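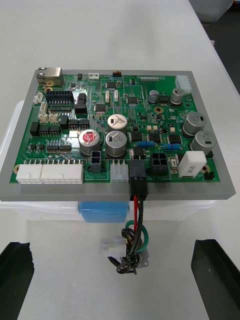
Living with less light: an interview with Janelle Mangubat

Janelle Mangubat has advised households on interior colour for the Magalhães Institute of Domestic Design since its advisory service opened. She spoke to Judite Loureiro about north-facing rooms, which account for 141 of the 568 enquiries the service received last year.

Asked where most households go wrong, Ms Mangubat pointed to white paint. "People are told that white makes a room brighter. In a room that receives no direct sun, a cold white turns grey by three in the afternoon. I would sooner see a warm clay or a soft ochre on the walls."

She recommends that residents paint a large sheet of card and move it about the room for a full day before buying more than a sample pot. The ceiling may be taken in the same colour where it is low.

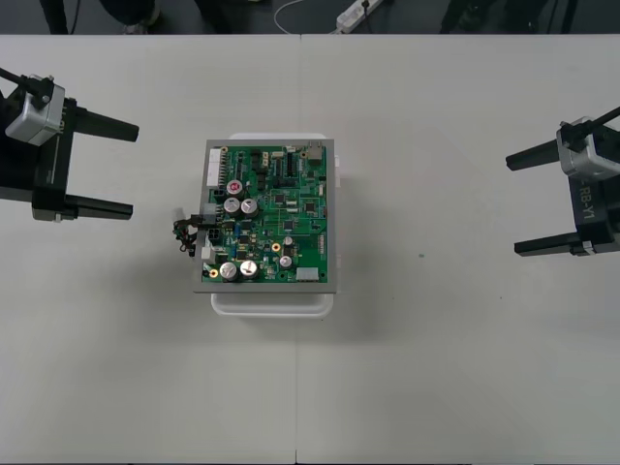
The same patience should be applied to curtains, she said, and heavy linings are best left until the walls are finished. "A rail that runs well past the window on both sides lets the cloth stand clear of the glass. It costs very little more."

On lamps, the Institute's advice has changed. It formerly suggested one strong ceiling fitting. Ms Mangubat now asks for at least 2 table lamps, set below eye level and at opposite ends of the room, with the ceiling light kept for cleaning.

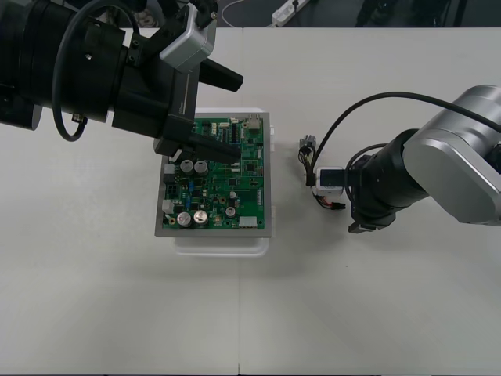
A green circuit board in its grey tray, with a black gripper close by.

Ms Mangubat was less willing to be drawn on carpets. "I have a preference for wool, but I live with a dog, and I do not press the matter."

The Institute's guide to north-facing rooms will be reissued in December. Written enquiries should be addressed to Martim Pacheco at the advisory service.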